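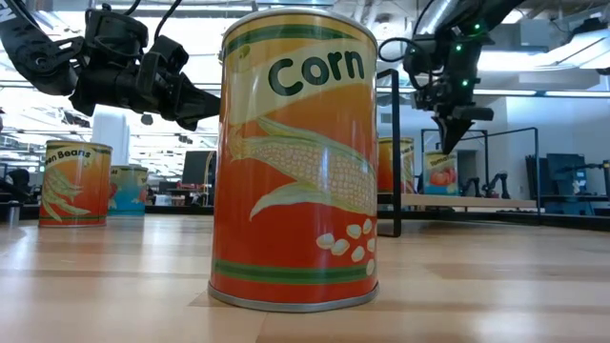 How accurate does a home-built robot arm need to be before it can put groceries on a shelf?

Less accurate than most builders assume, provided the error is the same every time. An arm that lands three millimetres to the left on every approach can be corrected with one line in a settings file. An arm that lands within one millimetre, but in a different direction each time, will knock tins over until the cause is found.

Mirko Guerra spent most of a winter on the second kind. His project, Brindura, is a two-arm shelf stacker built at Zevetska, a shared workshop where members pay for bench space by the month. The task is narrow. Tins stand on a wooden table, and the arms are to pick them up and set them on a ledge with the labels facing out.

Guerra is a lift engineer by trade and came to the job with firm views on bearings and few on software. He began in November with a single arm. It could lift a full tin at close range and sagged at full stretch. The published rating for the motors was correct, but it applied to a cold motor. After twenty minutes of work the shoulder ran hot, the controller cut the current to protect it, and the arm settled by the width of a finger.

The first remedy was a stronger spring at the shoulder. It held the arm up and made it bounce. The second was a shorter forearm, which cost reach but took enough load off the joint to keep the current below the cut-out. The shorter arm could no longer cover the whole table, and so a second was added.

"I didn't set out to build two," Guerra says. "I set out to build one that reached."

The ends of the arms differ. One carries fingers with several joints, the other a plain two-finger gripper. The first can close round the body of a tin and tolerate a poor approach. The second is quicker, stiffer and easier to repair, and it has to arrive in the right place. Guerra has kept both because he has not settled which to copy.

Tins are a reasonable test object. They are rigid, cheap and nearly identical in shape. A standard tin of vegetables weighs a little over 400 grams, enough to show up a weak wrist and too little to damage a table. The drawback is the surface. A printed label is smooth, the metal rim is smoother, and both reflect overhead lighting in a bright vertical band. Early versions of the vision software took that band for the edge of the tin and aimed the fingers at it.

Primo Ferraro, who wrote most of the present software, dealt with the reflection by ignoring edges altogether. The program now looks for large areas of label colour, finds the middle of each, and works outwards using the known diameter. Labels with similar colours still cause trouble when one tin stands partly behind another. Ferraro's rule is that the program must pick the tin it can see most of, then look again.

"Looking again costs under a second," he says. "Picking up a tin you've knocked over costs me a walk across the room."

The varying error took longer to trace. Guerra replaced two wrist bearings and remade a bracket without effect. He then fixed a pencil to the gripper and had the arm mark the same point on a sheet of paper 49 times. The dots fell into two tight groups. Which group a dot joined depended on the direction the arm had come from, and the cause was slack in the elbow gearbox, a Zakharchenko unit bought second-hand. Every approach now finishes with a short move from the same side, so the slack is always taken up in the same direction. No part was changed.

Cables were the next weak point. A cable that crosses a moving joint needs a generous loop, fixed at both ends and free in the middle. Guerra's first loops were neat and short. One conductor broke inside its insulation and made contact only when the arm was raised, a fault that cost him four evenings. The replacements are longer and untidier.

Control runs through a Brirnard board, which handles the motors of both arms and checks that they are not about to occupy the same space. The check is crude. Each arm is treated as a set of fat cylinders, and if two cylinders would touch, the arm with the lower priority waits. This wastes time, and Ferraro has been asked by other members to improve it. He regards a slow arm as preferable to a bent one.

The log for the current version stands at 2543 attempted picks. The longest run without a dropped or toppled tin is 103. It ended when a label with a loose seam caught on a fingertip and the tin followed the gripper back off the ledge.

Guerra's next job is a softer facing for the fingertips. He has tried bicycle inner tube, which grips well and leaves black marks, and silicone sheet, which stays clean and peels off. A batch of cast urethane pads is curing on the windowsill at Zevetska, and he expects to fit the first pair once the elbow has been regreased.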